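Chapter 7
Flexible Cables: Handling, Coiling and Storage

Ffion Rosser
Revised September

Earlier chapters dealt with cables that are fixed in place. Once such a cable has been clipped to a wall or drawn into a conduit, it is seldom moved again, and its useful life depends mainly on heat, moisture and the quality of its end connections. A flexible cable is different. It is bent, pulled, trodden on, wound up and put away, and much of the damage it suffers is mechanical. This chapter describes how that damage arises and how ordinary handling can limit it.

The term "flexible cable" is used here for any cable with stranded conductors that is meant to be moved during normal use. It covers mains leads, extension leads, instrument leads and the light signal cables found on benches and in training workshops. The word "cord" is used in some trades for the smaller sizes. No distinction is made between the words in this book.

Construction

A solid conductor bent back and forth at one point will harden and then break. A stranded conductor of the same cross-section spreads the bending over many fine wires, each of which is strained far less than a single thick wire would be. The finer the wires, the more bending the conductor will stand. The wires are not laid straight. They are twisted together, so that in a bend each wire passes in turn through the outside and the inside of the curve, and the stretching and squeezing largely even out along its length.

The same principle applies to the insulated cores. In a cable with three cores, the cores are twisted about one another before the sheath is put on. The length over which a core makes one full turn is called the lay. A short lay gives a more flexible cable but uses more copper per metre of finished cable. A long lay is cheaper and stiffer. Fillers of cotton, paper or soft plastic may be placed between the cores to keep the whole round.

The twist in the cores has a direction, and this has a practical result that users notice before they understand it. If the cable is turned about its own axis in the direction of the lay, the cores tighten. If it is turned the other way, they loosen and try to push outwards against the sheath. Either condition, held for long enough, will give the cable a lasting shape. Such a cable is said to have a set.

Set and its causes

Set is the tendency of a cable to return to a curve or twist it has been held in. It is a property of the insulation and sheath more than of the copper. Common sheath plastics creep under steady load, and they creep faster when warm. A lead left tightly wound on a sunny windowsill will take a set much sooner than the same lead in a cool cupboard. Rubber sheaths take less set but are more easily harmed by oil. 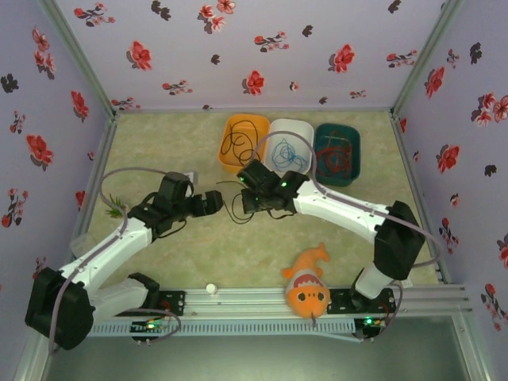

Curvature set and twist set should be kept apart when a cable is examined. Curvature set is seen when a cable is laid down without tension and rests in smooth arcs. It is mostly harmless and can be worked out by hand. Twist set shows itself as small loops that stand up from the surface and close into kinks when the ends are pulled. The thin black cable lying in curved loops on the bare surface, in front of the orange and white trays, shows the way a light cable may rest when it is under no tension. The thin blue cable in the white tray is in a tangle, and a tangle should never be cleared by pulling on the ends. The coiled red cable in the dark green tray is in the form recommended for storage later in this chapter. A cable found in a tangle should be opened outwards from its middle, the loops being loosened before any end is passed through.

A kink is the most serious common fault of handling. When a loop is pulled shut, the bend radius at that point falls to little more than the thickness of the cable itself. The wires on the outside of the bend are stretched beyond their elastic limit. The sheath may recover and show only a pale mark, while the conductor beneath has begun to fail. Such a cable may pass a simple continuity test for months and then become intermittent under load or movement.

Bend radius

The smallest radius to which a cable may safely be bent is given by its maker, usually as a multiple of the outside diameter. Separate values are often given for a single bend made during fitting and for repeated bending in use. The second is always the larger. Where the maker gives one value only, it should be taken to refer to a single bend, and a more generous radius should be used for any cable that moves.

The bend radius governs the size of a coil. A coil should be large enough that no part of it approaches the limit, including the innermost turn and the point at which the cable leaves the coil to meet its plug. This last point is often overlooked. A sleeve moulded on to the plug is intended to share the bending over a short length, and it cannot do this if the cable is wrapped tightly round the plug body.

Coiling by hand

Each turn made by winding a cable round the hand and elbow puts a full twist into it. A lead of 30 metres wound in this way will hold a great deal of twist, all of it in the same direction, and will release it as kinks when next laid out from a standing coil. The fault lies in the method, and a careful hand will not cure it.

The alternative is the over-and-under coil. The first turn is laid into the hand in the ordinary way. For the next, the hand that feeds the cable is turned so that the loop passes beneath the one before it. The turns then alternate. The twist added by each over turn is cancelled by the under turn that follows, and the finished coil contains almost none. Such a coil can be thrown or drawn out straight.

There is one precaution. The free end must not be allowed to pass through the centre of the coil. If it does, the under turns will form a row of simple knots as the cable is drawn out. A tie placed through the coil near the outer end prevents this and also marks the end from which the cable should be drawn. 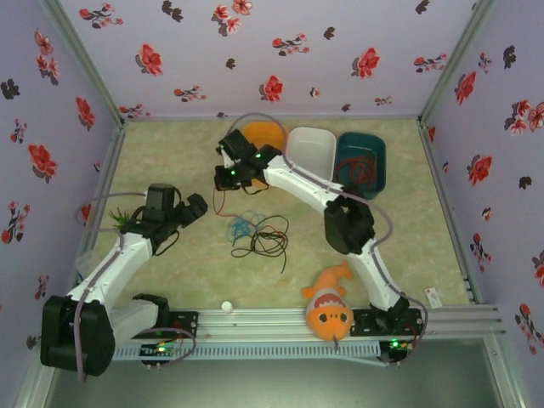 According to a reader of the previous edition, the over-and-under method takes too long to teach to be worth its place in a general course, and a drum serves better for any lead that is used daily. The objection has some force. At the Voltlow workshop, where much of the material in this chapter was first taught, learners needed more than 3 sessions before they could make a sound coil without looking at their hands. A drum such as the Pratela hand-wound pattern adds no twist, provided that the drum turns and the cable does not. It has its own limits, however. A loaded cable left partly wound on a drum cannot lose heat freely, and the inner layers may reach a temperature at which the sheath softens. The lead must be fully unwound before it carries any large current. The calculation is set out on page 154.

Scope of the chapter

The sections that follow take up these matters in turn. The first gives the method of working out a safe coil diameter from the maker's bend radius. Next come drums and their ratings when wound and unwound. The inspection of sheaths and end fittings is then treated, with a form of record suited to a small workshop. The last section concerns the choice of ties, hooks and shelves, and explains why a heavy coil should hang from a broad support instead of a nail.

Readers will need the table of conductor sizes from the previous chapter and a short length of scrap lead on which to practise. The scrap should have its plug removed and should be marked so that it cannot be returned to use.

© Ffion Rosser. Queries about this chapter: see the Contact page. Back to top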